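**Egg always slides off the toast when I carry the plate. What am I doing wrong?**

Asked by Leonor Matos, 5 Nov 2024, in Kitchen & Home

Hello everyone. I make breakfast for my father each morning and I bring it from the kitchen to the small room at the back, where he likes to sit. It is always the same, one slice of toast and one fried egg on top. By the time I arrive, the egg has moved to one side, or it is on the plate and the toast is alone. Yesterday the yolk broke on the step and I had to go back and cook another.

I use a round plate with a low edge. I have also a tray but I do not use it much, because then the plate slides on the tray and I have two problems. I don't want to buy many things. Is there some way to place the egg so it stays? My father does not like butter, so the toast is dry.
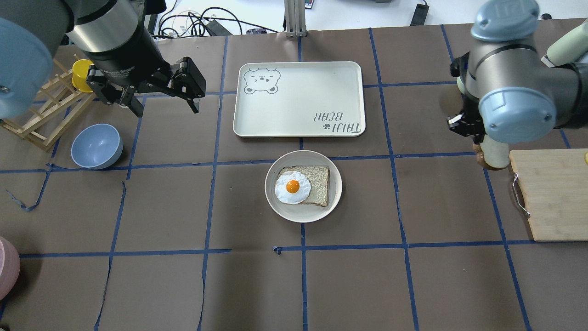 *Egg on toast, with the tray behind the plate.*

I should say also that he wants the yolk soft, so please do not tell me to cook it hard. I tried this already and he gave it to the dog.

**3 answers**

**Jianhua Jiang**

In your photo the egg sits to the left and the right part of the bread is free. I would start from there. When the weight is on one side, a small tilt is enough. Put the egg in the middle, and before that press the middle of the toast with the back of a spoon, so there is a shallow place for the yolk. Press gently, or the toast will crack.

Second thing, let the egg rest on a paper towel for a moment after the pan. If there is oil under the egg, it moves like on ice. For the tray, take a damp cloth, fold it flat and put it under the plate. I carried tea this way for my grandmother in Wasville for many years, up 12 stairs, and the cups stayed where they were.

**Kipchumba Waweru**

just use a bowl

**Loretta Szabo**

I agree with the damp cloth. My tray has a rim like yours and the rim only stops the plate at the end, it does not stop it from sliding. You can use also the rubber mesh for drawers, cut to size. I found a roll at the dollar store and it washes well in the sink.

If he accepts it, a thin layer of mashed avocado holds the egg better than butter. Or carry the toast and the egg separately and put them together at his chair. My mother preferred it like this, her toast did not become soft on the way.

**Comment from Leonor Matos:** Thank you, I will try the spoon and the cloth tomorrow. Avocado he will not eat.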